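Soltow sorting bench: where things stand after seven weeks

The two-armed unit on the Soltow returns bench has now been running through the day shift since the start of August, and a few of you at Gusgate and in the Asadi Street office have asked what it does and what it means for the people who used to do that work by hand. Saqib Hashmi and I put this together after talking to everyone on the bench.

First, the job itself. Soft toys come back to us from shops in mixed cartons. Each one has to be taken out, checked for a tag, and put in a bin for resale or a bin for the mending room. Before the change, four people did this standing up, and on a heavy day they got through 1000 pieces. It was the job most often named in our sore shoulder and wrist reports, and the one people most often asked to be moved off.

The arms now do the picking and placing for the common lines. A person empties the carton, spreads the toys out on the table with a bit of space between them, and watches the run. Anything the arms leave behind is sorted by hand at the end. In the first fortnight that was a lot. Long, floppy toys were the worst, and anything lying on top of something else was usually left. Laimutė Kazlauskienė kept a tally on the whiteboard and counted 223 leftovers in one week. The number has come down since, mainly through changes to how we lay things out.

Nobody has lost hours over this. Of the four people who worked the bench, two are still there on rotation, Chi-keung Yang has gone to the mending room at his own request, and Laimutė now splits her time between the bench and training. The rotation is two hours on, then a change of task. We tried three hours and people found it too long. Watching is tiring in a different way from lifting, and several of you said you would sooner be doing something with your hands by the end of it. That's a fair point and we have kept the mending room swap open to anyone who wants it.

Pay was the other question. The watching job has been graded the same as the old sorting job for now. Yao-tsung Sin has asked for it to be looked at again, as it involves stopping and restarting the arms and writing up faults, which the old job didn't. Grodness, who installed the unit, ran the training for that part and everyone on the rotation has done it. The grading review will be finished before the busy season and the result will go up on the noticeboard.

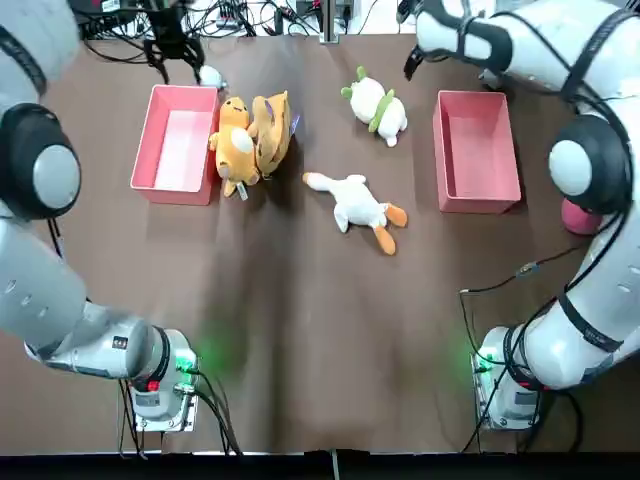 On layout, the rule of thumb from the bench is to avoid piles. Two toys leaning on each other can be all right, three is asking for trouble. Chi-keung also suggested turning toys so the tag is easy to get at, and that has been added to the card beside the bench.

A few things still need fixing. The stool is the wrong height for the table and a new one has been ordered. The cables behind the bench need tidying and Gion Berchtold has this on his list. The fault sheet has too many boxes, so we're cutting it back to one page - if there is a box you do find useful, tell Gion before he reprints it.

Please also remember that hands stay off the table while the arms are live, even for a toy that looks easy to reach. Stop the run first. It costs a few seconds and no one will be asked about their numbers for it.

We plan to stay with one unit until at least 2000 more cartons have gone through. There is no decision on a second one at Gusgate, whatever you may have heard in the lunch room. If you'd like to come over and spend an hour at the bench, speak to Laimutė. Mornings before 10 are best.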